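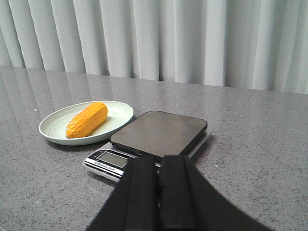
Plate and toy corn on the stone bench, white curtain behind. Clesden kitchen room.

Participants wanted – kitchen sorting and plating sessions, Clesden

Posted July 14, 2018

We need people to come in and put things on plates. Also in bowls, in drawers, on scales, back in the cupboard. It's for a study of how ordinary people set out and tidy a kitchen bench when there isn't one right way to do it. Paid. No cooking, nothing to eat, all the food is toy food.

What you'd be doing

You get a tray of bits and a card. Card says something like "serve lunch for two" or "clear the bench for someone coming in to bake". You do it how you'd do it at home. Then we reset and you get a different card. Some cards have a weighing part, so you'll use the kitchen scale, just reading it and writing the number down. Between cards there's a short form, mostly tick boxes, with a bit of room at the end if you want to tell us why you put the corn where you did.

We're not marking you. Slow is fine. Messy is fine. If you'd normally shove it all to one side and wipe around it, do that.

A session is 2 hours including a break. We'd like everyone to do two sessions, at least a week apart, but if you can only manage one put that in your email and we'll see what we can do.

Who we're after

- 18 or over
- lives in or near Clesden, or can get here without us paying for a motel
- okay standing at a bench for stretches of 30 minutes (we have a stool, ask for it)
- can read the cards in English, normal print size. Large print set available
- left handers very welcome, we are short of them

You don't need to be any good in a kitchen. People who never cook are useful to us and so are people who cook for a crowd. Sorry, can't take anyone who has worked for Kuvia or Smits in the last year, or lives with someone who does. They're both paying for part of this and that's the rule.

Places

30 all up. 13 still open as of this posting. Will take this down when full, so if you can read it there's probably a spot.

When

Morning sessions start at 9, afternoons at 1. Weekday evenings might get added, depends on the building. First round runs until the end of August, then a smaller round in November for people who'd like to come back. Tell us if you want to be on the November list, it is seperate.

Pay

$45 a session, paid by bank transfer within the fortnight. If you come to both, bus fare is on top – keep your tickets. Parking is free behind the building but it fills up, so don't leave it til the last minute.

What to wear and bring

Flat closed shoes. Sleeves you can push up. Take off big rings and bracelets please, the benchtop is polished stone and we'd like to keep it that way. Lockers for bags, bring your own lock if you have one. Tea and coffee in the hall, not in the kitchen room.

Photos

Bench and hands only, taken during the cards. No faces. There's a consent form to sign before you start, and you can ask for your pictures to be deleted any time up to the end of November. You still get paid.

How to put your name down

Email Jeanie Haldane at the Govis front office, subject line "bench sessions". Include:

- your name and a phone number
- mornings, afternoons or either
- left or right handed
- one session or two
- anything we should know about access (ramp at the side door, no lift to the upper floor but you won't need it)

Jeanie is in most days and will ring you back to book a time. If you haven't heard after a week send it again, the inbox has been eating things. Please don't just turn up, the room is booked back to back and theres nowhere to wait.

Already done the spring cutlery drawer sessions? You can do this one too. Different cards, same room.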